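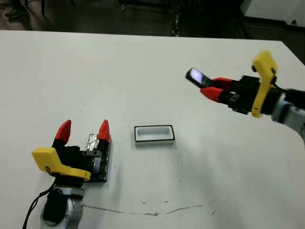 Attachment 1: white table, small tray near the center.

Ticket 1060 — Label printer skips every second label after firmware update
Site: Undbridge, packing room
Device: Lokach desktop thermal printer, USB, shared over the network
Status: Closed, fix confirmed
Priority: Normal

Reported problem
Since the November firmware update the printer feeds one blank label after each printed one. Print quality is fine. Roll is the standard Karagiannis die-cut stock, 2000 labels per roll, same part number as before the update. Status light stays green and no error is logged on the host.

09:10 — Asked site to power cycle and run the feed button calibration. Calibration completes, printer stops at the correct gap. First job afterwards still skips.

09:35 — Checked label size in the driver. Height matches the stock. Gap set to 3 mm, correct. Sensor type set to "gap", correct.

09:50 — Printed the internal configuration page from the button menu. No skip. Printed three more copies, no skip. Mechanical feed and sensor are ruled out. Fault is in the data sent by the host or in how the new firmware reads it.

10:20 — Captured a job to file from the Iverska shipping client. Each label ends with a form feed, and the driver then adds its own end-of-page command. The old firmware ignored a form feed on an empty page. The new one obeys it and ejects a blank.

10:40 — Tried to turn off "Send form feed" in the client. Setting is grayed out for standard users. Logged in with the site admin account, cleared the box, saved. Test batch of 9 labels printed with no blanks.

11:30 — Site reports the skip is back. The box is ticked again. The client reloads its print profile from the server share when it restarts, so the local change is lost.

11:55 — Edited the profile on the share. Set the form feed value to 0, kept a copy of the old file in the same folder with .bak added. Restarted the client twice, setting holds both times.

13:15 — Site ran around 2000 labels over two printers without a blank. The second printer is still on the old firmware and works with the new profile too, so no rollback is needed.

Cause
Double page end in the job, masked by the old firmware.

Notes
Other sites with their own profile share will need the same edit before they update. Do not recalibrate for this fault — it wastes labels and changes nothing. If a blank appears only once, at the start of a roll, check the media guide first and open a separate ticket.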